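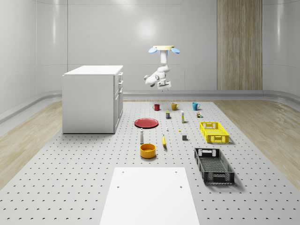
Figure 1. One of our layouts in Priken, with the arm hanging above the far end of the platform.

Which one first? Picking order for a hanging robot arm
Project report, Robotics Lab Course, Brundville
Kjell Nygård, with Siv Öberg (project partner)
Advisor: Kerstin Nordin
Handed in May 16, 2019

1. What we wanted to find out

When I clear my own kitchen table I just grab whatever is closest and keep going until it's done. Siv doesn't. She looks at the whole table first and takes the awkward thing before it gets in the way, and we had a long argument about it in February that somehow became a course project. The question we ended up with: if a robot arm has to pick up everyday objects one after another, does it matter which one it picks first? And if it does, can the robot learn a decent order from its own mistakes, or do you have to tell it?

Kerstin warned us early on that order would get mixed up with grasping (if your grasps are bad, every order looks bad), so a good part of the work went into keeping those two apart. More on that in section 3, including the part where we failed to do it for three weeks.

2. The setup

Everything was done in simulation, in Priken, the simulator the department uses for the lab course. The arm hangs from the ceiling and works straight down onto a perforated platform. We liked the hanging mount because the base never takes up table space. The bad side is that the elbow has to go somewhere, and it tends to go out sideways, so when the gripper is low next to something tall you have to check the whole arm and not only the fingers. We didn't do this at first. Many mugs suffered.

The objects are kitchen-type things plus a few small ones: mugs in three colors, a plate, a bowl, a banana, a can, bottles, a little gray cube. There are also two crates, a yellow one and a bigger dark gray one. The gray crate is where the objects are supposed to end up. The yellow one is just an obstacle in our task, although Siv kept wanting to use it for sorting by color and I kept saying "next project!"

For each layout the program shuffles the objects and then marks five of them as targets. The arm has to pick the targets one by one and drop them in the gray crate. Everything else should stay where it is. Each pick has a time limit of 5 seconds of simulated time, counted from when the arm starts moving down. A pick counts as a success only if the object lands in the crate and no other object has been shoved more than a finger's width on the way. That second rule was Kerstin's idea and it made all our early numbers much worse.

3. The grasp part (getting this out of the way)

We generated 700 layouts for training and let the arm try grasps on them. After throwing away runs where the physics went strange – objects popping up off the platform, mostly the plate – we had 2,691 usable grasp attempts. From those we trained a small network that takes a depth crop from straight above plus a gripper angle and gives back a score between zero and one. The layout of the network is nothing special, we took it from the course notes and made it smaller until it trained overnight on my laptop.

Then we froze it. Both picking orders use exactly the same grasp network and the same motion planner (Sustero, with the default settings except that we turned on full-arm collision checks). That way, if one order does better, it can't be because it got better grasps.

The three lost weeks were about this step. Our first version kept training the grasp network while we were testing orders. So whichever order we ran second looked great, because by then the network had seen more data. We got all excited over a big improvement, showed it to Kerstin, and she asked us to swap the two and run it again. The improvement swapped too. Painful, but I'm glad it was her asking and not someone at the presentation.

4. The two orders

Nearest first is my kitchen method. The arm takes the target closest to wherever the gripper is right now. It's quick to compute and the total travel is short.

The learned order we called Kiss, partly for "keep it simple" and partly because the gripper likes to bump into things. For every target left on the platform, Kiss looks at three numbers: the best grasp score, the free space around the object, and how many of the other targets would get easier to reach if this one were gone. It puts them together with weights and takes the highest. The weights come from the training layouts, using plain random search. Siv tried something fancier with gradients, but it gave nearly the same weights and took all day, so we dropped it.

The third number is the interesting one. Without it, Kiss just picks easy things first, and then you're left with two mugs standing handle to handle and no good way in. With it, the arm will sometimes go for a harder mug early while there is still a good angle left for the next one.

5. Results

We ran 1,120 test picks on new layouts, half of them with each order, and both orders got the same layouts. Kiss failed less often. Nearest first got three out of four picks right, and Kiss got five out of six. Nearest first moved the arm a shorter distance, as you'd expect, but some of that was lost again on retries.

Most of the gap comes from the later picks in a layout. On the first target the two orders are almost equal. On the fourth and fifth, nearest first has usually painted itself into a corner, and Kiss hasn't as often. When the objects were spread out with plenty of room we saw no difference worth mentioning, so if your table is tidy already, my kitchen method is fine (I will be bringing this up with Siv).

By object, the plate was the worst for both. It lies flat, and the fingers have to get hold of a rim that only comes up a little. No order can fix that. The banana surprised us by being easy at pretty much any angle, as long as the fingers go across it. Mugs were where order mattered most, because of the handles.

We also checked whether Kiss was only avoiding the elbow problem from section 2. Ebbe Dahlgren in the year above us suggested counting how many plans Sustero rejected because of the elbow. The counts were close for both orders, so we don't think that explains it.

6. Things we'd change

The drop is too easy. The crate is large and we never looked at what happens when it starts to fill up. A bowl dropped on top of a mug counts as a success with our rules, which I wouldn't accept at home.

We only used one crate position and one set of objects. Halvard Backlund, who runs the lab machines, has offered us time next term to try many more, and the crate position would be my first choice, since the travel distances depend on it so much.

The depth data is also perfect. We added no noise at all. Siv did one quick test with a little noise on the crops, and the grasp scores for the plate went nearly random, while the mugs held up okay. She didn't save the log, so it isn't in the results, but we'd start there before trying any of this on a real arm.

7. Who did what

I did the layouts, the test runs and most of this text. Siv wrote Kiss and the random search, and found the training bug once we knew there was one. The motion planning setup we did together, mostly by changing one line at a time and watching what got knocked over. Thanks to Kerstin for the swap question, and to Ebbe for reading section 4 when it was twice as long.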